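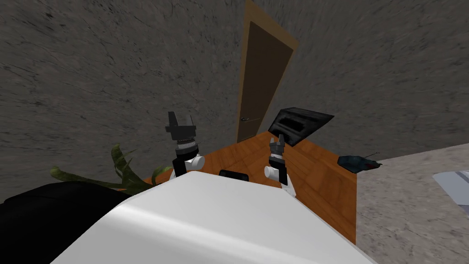
Filed under: Workshop Gallery / Simulated Cells / Upkeep

Every January we give the Atard cell a proper going-over, and every year it runs well into spring, so please forgive the lateness of this little gallery! Atard is our two-armed robot in Evero, the simulator we use for everything at Flavside before it goes anywhere near real hardware, and it lives in a room we call Khúc (plant, desk, gray walls, one very brown door). You might think a machine made of files wouldn't need looking after. Ours does. Someone updates a mesh, someone else nudges a joint limit to get a demo through on a Friday, and by the end of the year the arms have drifted a good way from the settings sheet.

So we go through all 58 entries on the sheet, one after another, with a pot of coffee and a fair amount of grumbling. The base pose comes first, then the shoulders, then the wrists, and the grippers are saved for last. Both arms get raised with the fingers pointing up before we touch any gripper values, and we leave them there while we compare each joint with its line on the sheet.
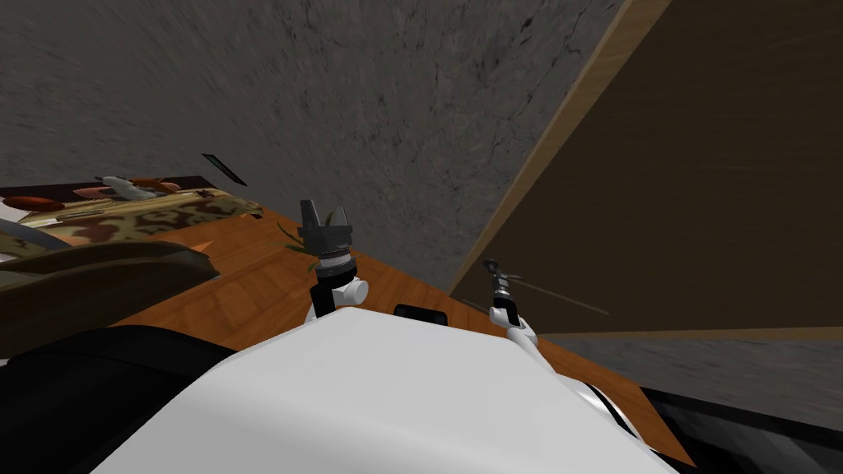 Left gripper open above the desk, with the long thin stick over by the right one.

The stick is my favorite part of the room, I'll admit it. It's a nice fussy thing for a gripper to deal with, and if the finger friction is even a little off, it slides or spins during the grip test. We had to run that test 15 times this round before I was happy with the number, and then I went back and changed it once more after lunch.

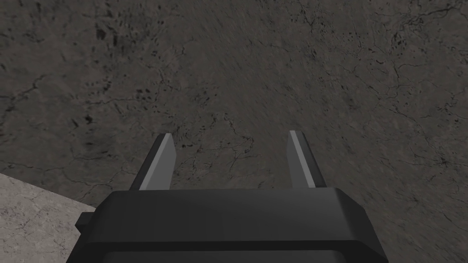 Carla Wendholt, simulation upkeep lead, Flavside

Fingers apart and nothing between them, which is how I like to look at a gripper when I'm setting its opening. From behind the housing you can sight along both fingers and compare the slant of the tips. We set the opening in 6 small steps, closing fully after each one, and write down the reading both ways. The right arm had picked up an old offset from a copied file, and clearing that took longer than all the rest of the gripper work put together.

The new settings sheet went into the shared folder on March 29, 2024. If you have your own copy of Khúc, please load the base pose before the gripper values, and let it settle for 12 seconds before you run anything.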